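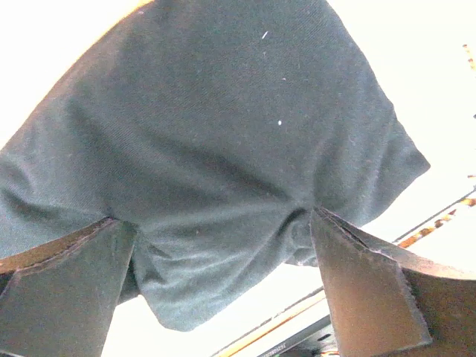
Section 4: Washing, drying and re-proofing your Calvo cover

Your Calvo cover is made to be used, sat on, rained on and shaken out, and it really does get nicer with age. The twill softens after the first few washes and starts to drape properly over the arms of the bench. Looking after it is easy once you've done it a couple of times, and this section takes you through the whole job, from taking the cover off the Grellcombe frame to putting it back on with a fresh coat of proofing.

Set aside a morning for your first go. A dry, breezy Sunday is perfect!

Read section 3 (Fitting) first if you have never taken the cover off. The corner ties are stronger than they look but they don't like being yanked.

4.1 What you will need

A washing machine with a drum big enough for the cover to move about freely, or a bath
Liquid soap for delicate fabrics (no bleach, no softener)
A soft brush, such as a clean nail brush
Sestel proofing liquid, one 400 ml bottle
A clean sponge
A washing line or a wide airer
An old sheet you don't mind marking

One bottle of Sestel does one full-size cover with a little left over for the seams. If you have the two-seater bench and the matching Plunum cushions, buy a second bottle. The cushions drink it up.

4.2 Taking the cover off

1. Brush off leaves, crumbs and loose dirt while the cover is still on the bench. It's much easier while the cloth is held flat.

2. Undo the four corner ties, starting at the back.

3. Undo the centre strap under the seat. Press both sides of the buckle together and let the strap drop.

4. Lift the cover from the back edge and fold it forwards over itself, so the top face ends up on the inside.

5. Carry it indoors folded. Check the pocket on the left arm before it goes anywhere near water. (Pencils, seed packets and reading glasses are the usual finds.)

Note: The foam pads stay on the frame. They are not washable and the zip on the underside is there for repairs only.

4.3 Treating marks before washing

Most marks come out in the wash without any help from you. For the stubborn ones:

1. Wet the mark with cool water and leave it for 20 minutes.

2. Put a small drop of soap on the brush and work it in gently along the diagonal lines of the weave. Going across them roughs up the surface and leaves a pale patch that takes ages to blend in.

3. Rinse with cool water and look at it in daylight. Repeat if you need to.

Candle wax and tree sap are different. Put the cover in a bag in the freezer for 2 hours, then crack the wax or sap off with the back of a spoon. This is oddly satisfying.

Caution: Never use white spirit, nail varnish remover or any stain stick containing bleach. They lift the dye straight out and the colour can't be put back.

4.4 Washing

By machine:

1. Turn the cover inside out and tie the corner ties in loose bows so they don't knot together.

2. Wash on its own, on a cool, gentle cycle with a slow spin.

3. Run an extra rinse. Any soap left in the cloth will stop the proofing from taking, so please don't skip this one.

By hand:

1. Half fill the bath with cool water and stir in the soap.

2. Push the cover under and press it up and down for a few minutes. Don't wring or twist it.

3. Drain, refill and press again until the water runs clear.

4. Roll the cover in towels to take out the worst of the wet.

Note: Dark covers will tint the water the first time. You'll see less of it on the second wash and hardly any by the third. Keep pale towels well away until then.

4.5 Drying

1. Shake the cover out hard and pull the seams straight with your hands while it is still damp.

2. Hang it over two lines, or over the airer with the bars spread wide, so air can get to both sides.

3. Turn it once, halfway through.

Caution: Do not tumble dry. The piping around the edge shrinks faster than the cloth and the cover will never sit flat again.

If you're washing in December, or any time the air is too wet for outdoor drying, hang the cover in a room with a window open a crack. Allow a full day and a night. The double layer at the corners is always the last part to dry, so squeeze it between finger and thumb before you decide it's ready.

4.6 Re-proofing

Do this once a year, or whenever rain starts soaking in instead of rolling off. Our tester Zoltán Bozsik does his every spring and his cover still beads like new — there's real pleasure in watching the first shower run off it.

1. Lay the old sheet on a flat floor and spread the cover on it, right side up.

2. Shake the bottle of Sestel and pour 100 ml into a saucer.

3. Dip the sponge, squeeze it lightly and wipe in long, overlapping strokes. Start in the middle and work outwards.

4. Refill the saucer as you go. Keep back a splash for the seams and dab it in twice.

5. Wipe away any milky puddles with a damp cloth.

6. Leave flat until dry to the touch, then hang overnight.

Caution: Keep a window open while you work and keep pets off the cloth until it has dried.

4.7 Putting the cover back

1. Slide the back edge on first, then ease the front down over the seat.

2. Match the small sewn tab to the notch in the frame.

3. Fasten the centre strap, then the corner ties, front ones first.

4. Smooth the cloth towards the arms and re-tie any corner that pulls.

It may feel a little tight at first. An afternoon of people sitting on it will sort that out. For tears, loose piping and lost buckles, see section 5 (Repairs).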